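Morkside folding craft table, after a winter of use

I bought the Morkside table in January to replace a card table that had served as our hobby surface for years. The card table had a padded vinyl top, and anything with a flat base rocked on it. I wanted something white, hard and level that could stay up in the corner of the den most of the time and fold away when we have people over. The Morkside comes in two sizes and I got the smaller one.

It arrived in one flat carton with the legs already attached. The only assembly is four rubber feet, which push on by hand, and a center brace that slides into two brackets underneath. The instructions are a single sheet with drawings on it. I had the brace in backward the first time, and the drawing doesn't make it very clear that the bent end faces the hinge. If the table sways when you first stand it up, check that before you call anyone.

The top

The surface is a white melamine with a very slight texture. You can feel it with a fingernail but a pencil runs over it smoothly. It wipes clean with a damp rag. Over the winter it has had acrylic paint, white glue, coffee, hot glue and one full bottle of black ink on it. The paint and both glues came off with a plastic scraper. The coffee left nothing. The ink left a gray shadow the size of a quarter, and I have tried dish soap, rubbing alcohol and baking soda paste on it. The alcohol did the most. The shadow is still there if you know where to look.

Don't cut on it. I did once with a craft knife and the line is permanent. A mat solves this, and the table ought to be sold with one at this price.

The white does throw back a lot of light. With an overhead fixture I don't notice. With a desk lamp pulled down low it gets tiring after an hour or so, and I ended up putting down a sheet of brown paper on evenings when I was painting small parts.

Legs and folding

The legs are steel tube with a matte gray finish. They lock with a spring pin at each corner. The pins are stiff and two of them pinched me in the first week. They have loosened up since, and I can now fold the table by myself in less than a minute. Before, I had to put it on its side and kneel on it.

Folded, it fits behind a door. It's heavier than it looks and there is no carrying handle, so I walk it along on one edge. The rubber feet stay on most of the time. One came off on the stairs and rolled under the dryer. Morkside doesn't sell single feet, only a pack of 14 assorted ones that also fit their stools and shelving. I bought the pack and have used one.

Height is fixed. I am average height and it suits me sitting in a kitchen chair. For standing work it's too low, and I wouldn't want to pack boxes at it all day. The Atside table, which was the other one I considered, has three height settings, but the one on display in the store moved when I leaned on it and I didn't trust it. The Mitsotakis-Vlachou bench is better made than either of them. It doesn't fold, though, and it costs more than I was willing to spend on something that would get glue on it.

Stability

The listing gives a load limit of 200 pounds spread evenly. I haven't tested that. I have had a sewing machine on one end and a full toolbox on the other with no sag that I could find with a straightedge. Running the machine at full speed makes the top hum a little. A folded towel under it stops the hum.

Side to side it's firm. Front to back there is some give, and you feel it when erasing hard or sanding. Pushing the back edge up against a wall takes care of most of that. On carpet it's worse than on a hard floor. Mine was on carpet for the first few weeks and I moved it over to the bare floor by the window, which helped more than tightening the brace did.

The floor by the window isn't level, and the feet don't adjust. I shimmed one leg with cardboard. For the money I would have expected a screw foot on at least one corner.

The edge

This is my main complaint. The top is edged with a plastic strip, and on mine the strip had lifted at one corner when I unpacked it. I wrote to Morkside and they sent a new length of strip and a tube of adhesive, with no instructions. It went on all right with masking tape holding it overnight. A second corner lifted in February and I fixed it with what was left in the tube. The other two are fine so far. If you plan on clamping anything to the table, put a scrap of wood between the clamp and the edge or you will peel it off.

There is also no lip, so round things roll off. I have lost beads, a pen cap and a lot of small screws that way. I don't know that a lip would be better overall, as it would get in the way of fabric, but it's something to think about if you work with small parts.

What I use with it

The table is only a surface, and most of what makes it useful is what I put on top. I keep a Kimitz tray set for beads and hardware, a cutting mat, and a board that I can lift off with a project still on it. The board was the best of the three. I can clear the table for supper and put the job back afterward exactly as it was. The Kimitz trays are thin and crack if you step on one, but they stack, and the lids from one size fit the next size up. 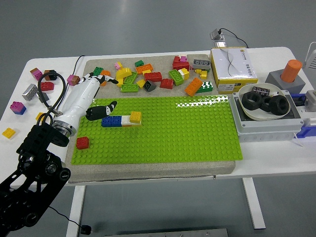 Smooth white tops are slippery, and any hard board laid on one will creep when you press down on it. A piece of shelf liner cut a little smaller than the board holds it well. This matters most with building bricks, where every piece needs a push. With a lime-green baseplate on a gray stone-textured board, as shown, the weight goes under the plate and the board can be turned or carried without bending anything. The color helps too. Red, blue and yellow bricks are easy to pick out on that green, and on a bare white table the white ones get lost. Our own brick box holds 800 pieces and we sort it on the Morkside with the brown paper down for that reason.

For jigsaw puzzles the smaller table is a bit tight. A 301-piece puzzle fits with room for the box lid and the loose pieces. Anything much larger and the spare pieces end up in trays on a chair. If puzzles are the main use, get the bigger size.

I tried it as a laptop desk for part of one month. It was fine for that. There's nowhere to route a cord, so the charger hangs off the back, and the brace is right where I like to put my feet.

Price and whether to buy it

I paid full price. It has been marked down since, and at the lower price I would say yes without much hesitation. At full price the edge strip bothers me. It's the one part of the table that looks cheap and it's the part you touch all the time.

Good points: flat, hard top that cleans up easily, folds to almost nothing, steady from side to side, replacement parts came quickly when I asked.

Bad points: edge strip lifts, no leveling feet, no handle, fixed height, stiff pins at first.

I'm keeping it. The card table went to the garage, where it holds paint cans. If the strip lets go at a third corner I will take the whole thing off and glue on a wood edge, and I'll add a note to this review on how that went.

Update, spring: both repaired corners are holding. The pins needed a drop of oil. The cardboard shim flattened out and I replaced it with a slice of wine cork.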